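STUVSKA

I went into Stuvska knowing only that it was a documentary about a movie theater in a fishing town, and that my sister had cried at it on a plane. She cries at everything on planes, so I didn't take that too seriously. But I've now seen it twice, once at the Lunero with a real audience and once at home, and I've been pestering people to watch it ever since, so I suppose I had better write it up properly.

The theater is called the Stuvska (the town is Harkuvero, population 3,307 according to the sign in the opening shot), and the director is Yoon-hee Wang, who moved there for a winter and ended up staying through two of them. Her subject is the projectionist, Man-sik Cho, who came to town as a cook on a fishing boat, took a night job sweeping the lobby, and never went back to sea. When the film starts he has been running the booth for most of his adult life. There's no crisis, really. The place isn't being knocked down. The big question for the first half hour is whether the heating will be fixed in time for the May program.

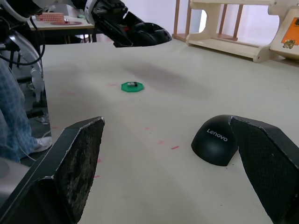

Wang holds her shots a long time, and I know some people will find that hard going. There's one of Man-sik threading the projector that must last four minutes, with no music and no talking, just his hands and a bit of a hum. At the Lunero you could feel the whole room settle into it. At home it was tougher, I'll admit. I was watching on the computer, and with a black mouse right there it's awfully easy to reach over and skip ahead ten seconds, and then ten more. Please don't! The best laugh in the movie comes at the end of that shot and you need the wait to get it.

What I liked most is how well she listens. Man-sik isn't a natural talker, and a lot of directors would have filled in around him with experts and old clips. Wang lets him start a story about a storm, lose the thread, make tea, and come back to it twenty minutes of screen time later as if he'd never stopped. My grandfather told stories like that. You learned to stay in the kitchen.

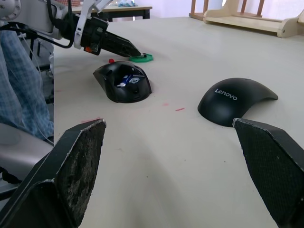
Page last updated 19/09/2026

The middle stretch is the part I go back and forth on. Wang gets interested in the theater's old ledgers, and we hear a good deal about attendance over the years. Some of it is lovely. The best week they ever had sold 1,584 tickets, for a musical that Man-sik can't stand and can still sing all the way through. Some of it feels like homework, though, and I noticed a few people at the Lunero slipping out for popcorn. I think ten minutes could have come out of there without hurting anything. The whole film runs 100 minutes, so it's hardly an epic, but that's where you feel it.

The music is by a composer who goes simply by Joo, and it's mostly piano and something that sounds like a wet finger on glass. It's used so little that I almost forgot there was a score until the ferry sequence, when it comes in very softly under the engine noise. I got goosebumps both times.

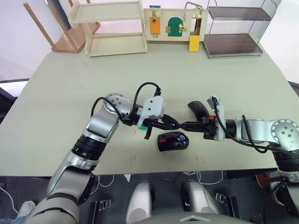

The ending (no spoilers, more or less)

I won't say what the last film on the program is, or who turns up to see it. I'll only say that Wang has been setting it up since the first scene, so gently that I missed it completely the first time around, and that she keeps her camera in the booth with Man-sik when almost anyone else would have gone down to the seats. We hear the crowd through the little window. We watch him listening. He straightens his sweater, and I was a goner, plane or no plane. 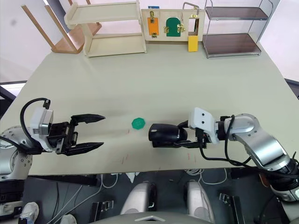 There is one scene just before that which I could have done without, a conversation with the town council that goes over things we've already gathered for ourselves. It's short, and the councilman has a wonderful dog, so I forgive it.

If you can see Stuvska in a theater, do, and sit toward the back where you can hear the projector if they still have one. If you can't, put your phone in another room and give it an evening. Bring a friend who doesn't mind quiet. My sister has already asked to borrow my copy, and I've told her she can have it after my neighbor's done with it.

Four stars out of five, and I'd go to four and a half for the ferry.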